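We started Ruth at the Rimside study group last night and I'm still buzzing! Four chapters, that's all it is, and I'd somehow never read it in one go.

Ruth 2:12 got me. Boaz talks about her coming to shelter under God's wings, and then in 3:9 she asks him to spread his cloak over her. Jairo pointed out it's the same Hebrew word. Same word!!

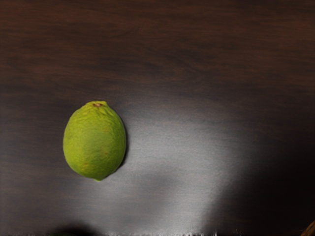

And Naomi gets room to be bitter. She says it out loud, in front of the whole town, and the story just lets her.

Chapter 4 next week, so sandals and the town gate. Read it beforehand if you're coming, it takes five minutes.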